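# The Bin on Cladora Street

*Fri 2 November*

My aunt left me a house, a car that didn't start, and the lost property of the Sketon ferry line. The house I sold. The car I gave away. The lost property I still have, all 2305 pieces of it, because the letter from the ferry line's lawyers said I was now the "custodian of unclaimed articles" and I'm the kind of person who gets a letter like that and goes out and buys a label maker.

You'd think it would be umbrellas. Everybody says umbrellas when I tell them. There were some, sure, but mostly it was small stuff — the things that fall out of pockets and strollers and the side pouch of a backpack while somebody is looking out at the water. Toys, keys, half of a pair of anything. My aunt had kept it in crates in the old Sabbagh warehouse at the end of Cladora Street, and every crate had a card taped to it in her handwriting with the name of the boat and the season. *Pluvis, February.* That one had a sandwich box in it that I didn't open for a week (it was empty, thank goodness).

I gave myself a winter to go through it. My plan was to spread everything out on the floor, walk around like a general, and make big decisions. I lasted until lunch on the first day. You can't make big decisions about a spoon. You pick it up, you think about the picnic it came from, you put it down two inches from where it was, and then you notice your knees hurt.

So I went to the bin. A plain metal one with sloping sides, gray, scratched all over the bottom. The rule was that a few things went in at a time and I had to settle what was in there before I was allowed anything new. Keep, mail back, or let go. I know it sounds fussy! But with only a little heap to look at, I stopped thinking about the other crates stacked up behind me, and the whole business got almost friendly.

The morning I want to tell you about, there was a yellow block in it.

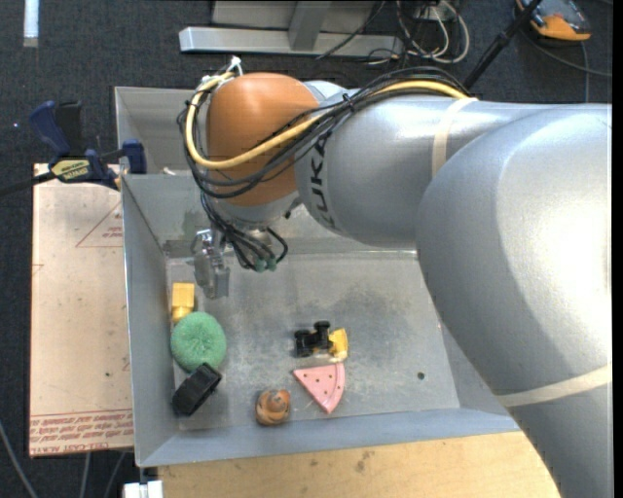

## The yellow block

I didn't think much of it at first. A block is a block. I had it down as a let-go and I'd moved on to the rest, and then I went to pull the card off the crate and found a second card underneath, older, the tape gone brown.

*Yellow block,* it said. *She will come back for it.*

That was all. No name, no number to call, and my aunt was a woman who wrote down the phone number of every person who ever sold her a lamp. I turned the card over and there was a date from before I was born, and under that a row of little pencil marks, one for every year she'd checked. Sixteen of them. Then they stopped, and I sat on a crate and tried to work out what I'd been doing the year she quit.

I'll be straight with you, I got a bit carried away after that. I called the ferry line and was on hold for most of an afternoon. I put a notice up at the terminal, next to the timetable, that just said *Did you lose a yellow block?* and my number. I got 89 calls. People wanted to tell me about red blocks, and wooden horses, and a blue rabbit that went over the rail of the *Pluvis* on a school trip. One man talked for an hour about a kite. I wrote it all down on the backs of my aunt's cards, phone numbers included, and by the end of the week I was going through the crates looking for a rabbit I knew perfectly well was at the bottom of the bay.

The right call came on a Sunday, late, when I was already in bed with the crossword.

"Is it chewed on one corner?" she said.

I told her I'd have to look. I put my coat on over my pajamas and walked down Cladora Street in the rain with the phone against my ear, and she stayed on the line the whole way, not saying much, just breathing and now and then asking if I was there yet.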